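Dell tower strip-down: order of work and the ribbed panel

Started by Eetu Vainio, February 4, 2018

Eetu Vainio wrote:

I am stripping an old Dell desktop for parts. The board goes to a friend with the same model, the rest to recycling. Cooler and processor are out. Next are the remaining cables, the card, then the board. I intend to work in this order:

1. SATA leads off at the board end.
2. Expansion card out.
3. Main and CPU power connectors.
4. Board screws. 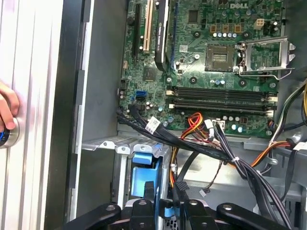
Socket open, one black SATA plug still on the board next to the blue port.

Two questions. Is it worth fitting something over the socket before the card comes out? And does the ribbed panel have to come off first, or can I work round it?

gonivus_35 wrote:

Cover the socket now. The contacts are the only part of that board you can't put right with a cloth and some patience. One dropped screw will do it. Zasis sell blank caps in packs of 2, or use the one that came with any board of the same socket type.

The panel can stay if you have the clearance. I leave mine on until the board screws are out.

Hasirham wrote:

Disagree about the panel. Take it off first. You will be reaching past it for every connector on that side, and the edges on pressed metal like that are not kind to knuckles.

I'd also pull the card before the SATA leads. The latch at the end of the slot is easier to reach with both hands free.

gonivus_35 wrote:

The order of card and leads makes no difference whatever. Last September I did a batch of office machines both ways and it came out the same.

Hasirham wrote:

It makes a difference when the lead has a locking clip and you are working blind. Fine on an open bench.

Eetu Vainio wrote:

Panel stays for now. Memory slots are empty, so those can be ignored. The coin cell is in its holder between the tan slot and the long black one and I'll leave it there, as the friend wants the board complete. 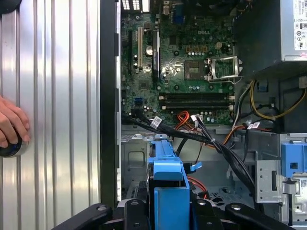 Re: power supply

Žukauskas wrote:

Read the label on the supply before you scrap it. If the connectors are standard it is worth keeping as a bench spare. Some Dell units of that sort of age are wired differently, so check against a pinout first.

Hasirham wrote:

A used supply of unknown hours is not a spare, it's a liability. Recycle it.

Žukauskas wrote:

Put it on a tester. Takes a minute.

Recent threads
Sorting board screws by thread
Fan noise above 3000 rpm
Is a 4000 mAh pack enough for a portable bench lamp?
Thermal paste removal without solvent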